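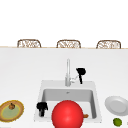
Simulated kitchen, sink and two plates, lime at lower right

Hi all,

Somebody asked for a picture of the sink setup after my last post, so it's at the top. I've been meaning to answer the message quoted below for a couple of weeks and kept starting it at 11 at night and falling asleep, so forgive me if this comes out in lumps.

> I've been on this list since the Flotis days and every January
> somebody tells us that dishes are a year away. I run a small
> commercial kitchen. We wash 266 plates on a slow day. I would
> pay real money for a thing that could take a plate off a
> counter, get the scraps off it, rinse it and put it in a rack.
> It doesn't have to be fast. It can do it all night for all I
> care. What I can't find is anybody who will tell me plainly
> whether it can be done yet, by anything, at any price. The
> videos are all cut. Can one of you who does this for a living
> just say yes or no?

OK. No. Not for your kitchen, not this year, and I wouldn't put down a deposit with anyone who says otherwise. But it's a much more interesting no than it was when I joined this list, and I want to go through it a bit, partly for you and partly so the rest of you can tell me where I'm wrong (you will).

What I work on is the clearing part, mostly in simulation. Stuff is on a counter, stuff is in or near a sink, and the job is to sort it out: food goes one place, plates go another, the sink ends up clear so you can run water. A kid of eight can do it, with complaining. We run it on Noh, which a few of you will know, and we score it pretty harshly. If the lime ends up on the floor, that's a fail, even if everything else is perfect.

Our last batch was 1,372 runs with the layout shuffled each time. Moving a piece of fruit from an open bit of counter onto a plate is basically fine now. I'd let it do that in my own house. Round things still roll, and a big glossy one like that red ball is miserable because the gripper has to open nearly all the way and then there's no room left for being a little off. But we get there most of the time, and when it misses it usually notices and goes back, which the old Otex controller never did. That one would carry an empty hand over to the plate and let go with great confidence. I kind of miss it.

The sink is where it goes bad. Anything down inside a basin is hard in a way that surprised me when I started. The wrist wants to come in at an angle and the rim is in the way. Then the faucet is in the way. Small things tucked in behind bigger things are worst of all, like the little orange-brown one next to the ball up there. You have to move the front thing first, and you have to know that you have to, and then you have to put it somewhere that isn't in the way of the next thing. Two of the planners we tried would happily shove the big object to one side and pin the small one against the wall. Then they'd report the small one as missing!

And plates. I know, plates are your whole question. A plate lying flat on a counter is a really unfriendly object. There's no good edge to get under. People do a little thing where they tip it with one finger or slide it off the counter edge and catch it, and we do it so automatically that I had to watch my own hands to write it down. We have a slide-and-catch that works in simulation. On the bench, with real plates, I've broken 12. I buy them at the thrift store now.

None of that has any water in it, you'll notice. No grease, no dried egg. I don't simulate food scraps at all and I don't know anyone who does it in a way I believe. Knowing if a plate is clean is its own problem, and I think it's further off than the picking up.

Where I'd be more hopeful for a place like yours is if you stop asking for a robot that does what the dishwasher person does. One size of plate, always put down in the same tray, tray always in the same spot – a plain arm with suction can load that into a rack today, and people have been doing similar things on shop floors for ages. Stestilside (the tray feeder project, not the newsletter) has plans up and the parts aren't crazy. You'd still need a person scraping and stacking. Whether that saves you anything with 266 plates, I really can't say, you know your payroll and I don't. My gut says wait.

For home use I'm gloomier. My own counter this morning had a bike light, a permission slip and half an avocado on it, and there's no tray for that.

On the cut videos: agreed, and it drives me nuts too. I'd like us to have a rule on this list that if you post a clip, you say how many tries it took and whether anyone touched anything in between. I'll go first. Our best stretch on the full clearing job was 59 in a row without a fail, in simulation, with the faucet left in. With the real arm I've never gotten it past four, and one of those I'm not sure I'd count if somebody else sent it to me.

If anyone has a decent way to get a flat plate up off a counter without suction, please write, on list or off. I'm going to try a softer fingertip next and I have one good idea and two dumb ones. Also, does anyone still have the old Flotis gripper drawings? The link in the archive is dead.

Back to it,
the sink person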